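Can a Robot Arm Do Bench Work? Memory, Processor and Card Handling in a Desktop Computer
Thilini Rathnayake
Nanayakkara Laboratory, Pridcombe

1. Background

Household and shop-floor chores are often grouped together when people ask what machines can do yet. They differ in one respect: a shop can fix where things go. This report considers computer repair, a chore found in both places. The chassis lies on its side, and the loose parts are kept in a printed fixture next to it.

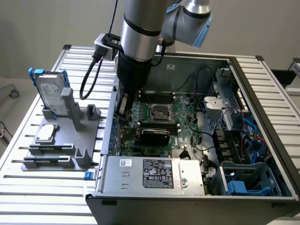 Memory modules are a hard case for a gripper. The part is thin, the slot is narrow, and the module has to go in straight. A person feels the tilt and corrects it. An arm running a fixed path does not.

2. Processor socket

The socket needs little force but close alignment. The load plate and lever must be open before the processor is lowered.
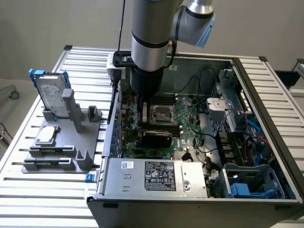 Figure 2. Gripper fingers near the CPU socket, with the parts fixture to the left of the tower.

3. Reach and clearance

Path planning has to allow for the chassis rail, the drive cage and any wires crossing the board. Wires are the worst of these, as their position changes between runs.
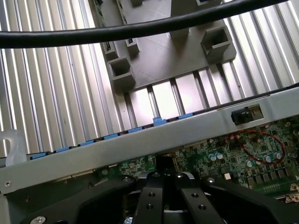
Could the same arm do this work in a home?
Only with a good deal of preparation. Parts would have to be laid out in known positions, and the case would have to be held still.

4. Cards

A card offers a long edge to grip. The fingers must close squarely on it, and the pull must follow the line of the slot. 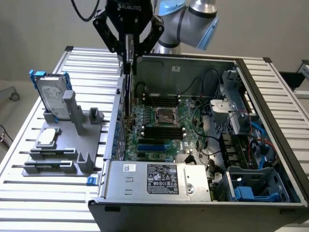 Side load on the slot is the main risk, and a force limit should be set before any pull is attempted. The next trials, planned for March, will vary that limit and leave the fixture layout unchanged.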